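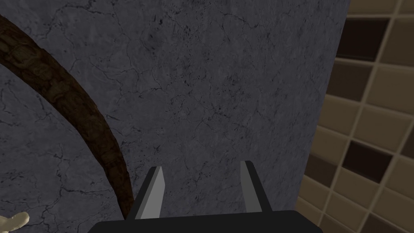
Kelico has put its household scene pack, Bumirel, on sale to robotics labs and small developers, the company said on 2025-06-19. The pack is a set of simulated rooms for testing robot arms before any hardware is bought, and a single license costs $395. Buyers get 1000 room layouts with furniture and small objects already placed. Surfaces are meant to be hard on vision software — in one layout the robot's open gripper is seen against gray stone full of fine cracks and veins, with square tiles in mixed browns next to it.

Remedios Baluyot, who runs product at Kelico, said most early requests were for desks and shelves. "People want clutter at a height an arm can reach," she said. "They don't want another bare table." 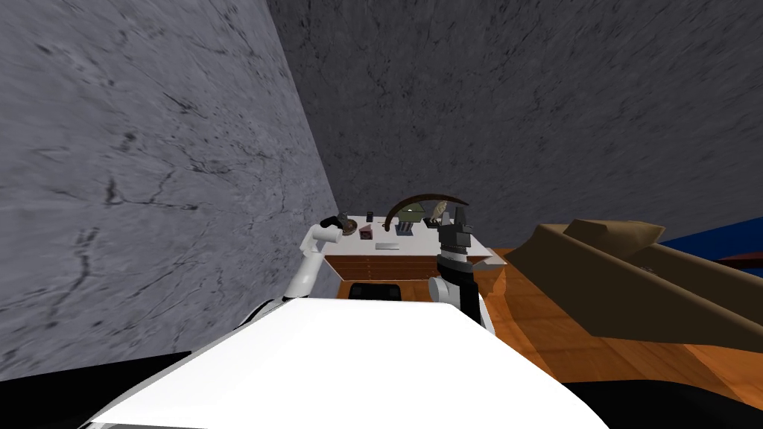 The license covers two machines and includes updates through November. Views can be taken from the robot's head or from the gripper, and users can swap wall, floor and object textures without rebuilding a room.

Egan, a reseller in Platavstead, will handle orders and phone support. Gearóid Nic Aodha of Egan said a school price is planned but has not been set. Drawers that open and close are not in this version. Kelico said they will come as a free update.

Comments (3)

marlow_t
Does it run without a big graphics card? The product page doesn't say.

Dana P.
$395 for two machines is fair. I'd wait for the drawers though.

pickplace88
The veined stone is a good test. Our depth estimates always go bad on stuff like that.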